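Garment rail

A garment rail (also clothes rail, hanging rail, or in some shops simply "the bar") is a long horizontal bar held up on legs, from which clothes are hung, either straight over the bar or on hangers. It is one of the plainest pieces of furniture a household can own, and one of the most forgiving, asking only for a level stretch of floor and a little room on either side.
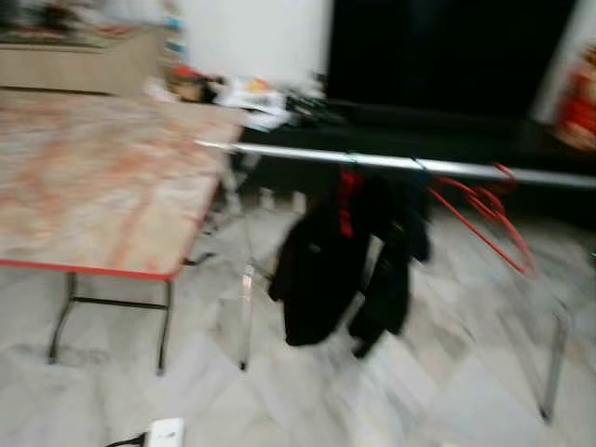

Last changed in June; see page history for earlier versions

The garment rail is found in bedrooms, laundry rooms, hallways, sewing rooms, dressing rooms, theaters, church halls and secondhand stores, and very often in the corner of a room that was meant for something else. It differs from a wardrobe in having no doors, back or sides, and from a drying rack in having, as a rule, a single bar in place of several thin rungs. The line between the two is a soft one, though, and a great many rails spend half their lives with damp shirts on them.

A folding table is its most frequent companion. Clothes come off the table onto the bar, or off the bar onto the table, and people who sort, mend or iron at home tend to settle on the pairing without ever having read a word about it. A shiny silver bar standing beside a folding table on a pale tiled floor, with something black hung over the middle and a bit of bright red showing near the top of it, is the sort of arrangement to be met with in any number of homes.

Names

"Garment rack" is the usual term in American stores, while "clothes rail" is heard more in Britain and Ireland. Sewing teachers often say "hanging bar," to keep it apart from the rails on a cutting table. In the town of Didusthorpe the older name is "the long peg," which goes back to the days when a pole was pushed through two wall brackets and the whole family's coats shared it through the winter. The name has stuck there even for metal rails bought new, and visitors are sometimes puzzled to be told to put their things on a peg that is longer than the sofa.

Parts

The bar is the heart of the thing. It may be round, oval or flattened, and it is most often metal, although wooden bars have never gone away and are pleasant to the touch. A round bar lets hangers slide easily, which is lovely when you are looking through a row of dresses and less lovely when the rail is not quite level, as everything then drifts down to one end and bunches up there. An oval bar is stiffer for its weight and sags less over a long span.

The legs stand at or near the ends. On the simplest rails each is a single upright with a crosspiece at the foot. Others splay outward in an upside-down V, which takes up more floor but makes the rail much harder to tip. Longer rails may have a third support in the middle, a little in the way of long coats but a great comfort when the winter things come out.

Feet come in three common kinds: plain ends, rubber caps and casters. On smooth floors such as tile or stone, rubber caps are the kindest choice. Plain metal ends will skate about and may leave gray marks, and casters without a brake have a way of setting off on their own whenever a heavy coat is pulled from one side.

Height

Most household rails are set by the longest thing that has to hang from them. Shirts and short jackets are easily pleased, but a full-length coat or a long dress needs a good deal more, and anything draped over the bar without a hanger will fall farther than people expect, often in uneven lengths in front and behind. A hem that nearly reaches the floor will pick up dust, and the old advice in Didusthorpe was to leave room for a cat to walk beneath. Rails with telescoping legs let the owner raise the bar for the season and bring it down again afterward, provided both ends are set to the same notch – a small point, but the one most often missed.

Loading the bar

Weight is best begun in the middle and worked out toward both ends, or placed directly over the legs if the pieces are very heavy. Leather coats, wet wool and quilted jackets are the usual offenders. A rail that has been loaded all at one end may stand perfectly well until somebody brushes past it.

Ferdinand Fuchs, whose household handbook The Orderly Room was passed around in photocopies long before it was properly printed, gave the hanging bar a whole chapter and was especially firm on the matter of coats. He wanted them buttoned at the top and turned to face the same way, with the lining inside, and he wanted empty hangers gathered together at one end. Fuchs called these "the waiting hangers" and held that if they were left scattered among the clothes they would hook one another, then the sleeves, and finally the person doing the hanging. Anyone who has tried to free a single hanger from a knot of them will have some sympathy with this view.

His handbook also has a short and rather tender passage on garments hung without hangers. He did not forbid it. A heavy coat thrown over the bar for an evening comes to no harm, he wrote, and may even be glad of the rest, but a knitted one should be folded and laid on the table, where its shoulders will not stretch.

Hangers

Hangers for the open rail are made of wire, wood, plastic or padded cloth. Plastic ones are light and cheap, do not rust, and come in enough colors for a family to give each person their own. They do tangle, more so when the arms have small notches for straps. Wire hangers take up the least space and are the hardest on shoulders. Wooden hangers are the best for coats, and the heaviest, so a full row of them should be counted as part of the load.

Scarves, ties, belts and lengths of cord are often looped straight over the bar. They keep well this way if each is given its own place, and it helps to hang them at the end farthest from the door, out of the draft.

The table alongside

A folding table used with a rail is generally set with one long side within arm's reach of the bar. Setting it at an angle to the rail is just as common in small rooms, and leaves a wedge of floor where a person can stand and turn from one to the other without taking a step. A table with a smooth, hard top is better for folding than one with a cloth on it, as sleeves slide flat and crumbs and threads can be wiped away. Light or mottled tops show lint less than dark ones, something home sewers will mention with real feeling.

The legs of folding tables are usually slender metal ones joined by a crossbar, and they want watching where they meet the feet of the rail. Two splayed legs reaching toward each other at ankle height make a fine trap for anybody carrying a basket of laundry.

In Zorkau

The sewing circle at Zorkau has its own way with the hanging bar, described by Conall Lynch in a pamphlet on home mending. Work to be done hangs at the left, work in hand lies on the table, and finished work hangs at the right, with a ribbon or a loop of colored thread tied where it goes over the bar. Lynch recorded 673 pieces mended this way over two winters, among them coats, school smocks, curtains and one very large flag, and he reported that only 2 went home with the wrong owner. Both were gray cardigans.

The circle's spring sale, held in the same hall, hangs up as many as 600 items along a single wall, with rails borrowed from every house in the street.

Makers and patterns

The Keogh rail, with its oval bar and outward-leaning legs, is well liked by home sewers for staying put. The Melilia is a lighter pattern that comes apart into pieces short enough for a closet shelf, and it suits households that only need a rail when guests are coming. Its bar is joined at the center, and heavy coats should be kept to either side of the joint.

Care

A metal bar needs only a dry cloth from end to end before the clothes go back on. If hangers squeak or stick, a rub with a scrap of waxed paper will set them sliding again. Screws at the tops of the legs work loose with use and should be tightened by hand at the change of season. Tiled floors are best swept before the long coats are hung – fluff gathers under a rail faster than anywhere else in the room, apart from under the bed.

See also

Coat stand
Drying rack
Folding table
Valet stand
Wardrobe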